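Mitarbeit (m/w/d) Arbeitsplatzausstattung und Ordnungssysteme – Standort Revonberg

Furnideo richtet Schreibtischarbeitsplätze für Büros und Entwicklungsräume ein und dokumentiert deren Grundausstattung. Für den Bereich Kleinmaterial suchen wir zum Januar eine Person in Teilzeit. Der Bestand umfasst 2000 Artikel, verteilt auf die Lager Garnska und Mofokeng. Der Einsatzort ist Revonberg, Fahrten zwischen den Lagern erfolgen mit dem Dienstfahrzeug.

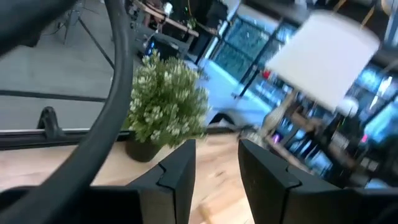 Gearbeitet wird überwiegend am Tisch, im Sitzen und Stehen. Die Wochenarbeitszeit beträgt 20 Stunden und wird auf drei oder vier Tage verteilt. Die Einarbeitung übernimmt Anathi Steyn.

Aufgaben

1. Schreibgeräte erfassen. Bleistifte werden nach Härtegrad, Länge und Zustand von Spitze und Radierer aufgenommen. Ein angespitzter Stift mit Metallzwinge gilt als einsatzbereit, wenn die Mine nicht gebrochen ist.

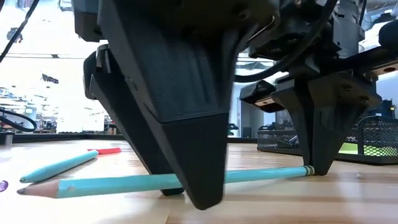

2. Tischflächen einrichten. Topfpflanze und Leuchte stehen am hinteren Rand, Kabel werden so verlegt, dass die Schreibfläche frei bleibt. Abweichungen vom Einrichtungsplan sind im Protokoll zu vermerken – auch dann, wenn sie auf Wunsch der Nutzer entstanden sind.

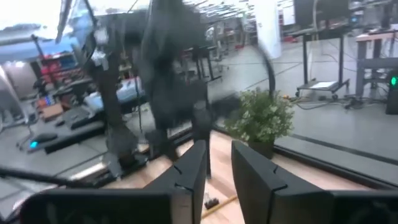
3. Kleinteile zurückführen. Stifte, Klammern, Radiergummis und Scheren werden nach Gebrauch eingesammelt, geprüft und in die Stiftablage sortiert. Haftnotizen liegen daneben. Pro Schicht fallen in der Regel 10 Tische an.

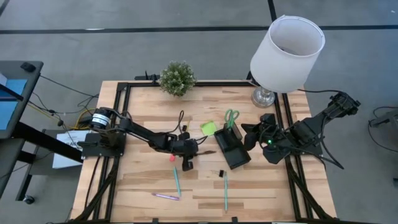 Tischplatte mit Stiftablage, Schere, Haftnotizen und auf dem Tisch liegenden Stiften

4. Verbrauch melden. Nachbestellungen werden ab einem Restbestand von 100 Stück je Artikel ausgelöst, bei Haftnotizen ab 200.

Anforderungen

Abgeschlossene Ausbildung im Bereich Lager, Büro oder Einrichtung oder vergleichbare Praxis
Sicherer Umgang mit Tabellenkalkulation und Bestandslisten
Gute Feinmotorik, sicheres Unterscheiden ähnlicher Farbtöne (Türkis, Mint, Hellblau)
Deutsch in Wort und Schrift
Führerschein Klasse B

Bewerbung

Lebenslauf und Zeugnisse bitte als eine PDF-Datei über das Bewerbungsformular einreichen, Kennwort »Kleinmaterial«. Ein Anschreiben ist nicht erforderlich. Bewerbungsschluss ist der 17. August 2025. Fachliche Fragen beantwortet Karabo Jacobs, Bereichsleitung Ausstattung. Reisekosten zum Vorstellungsgespräch werden nach vorheriger Absprache erstattet.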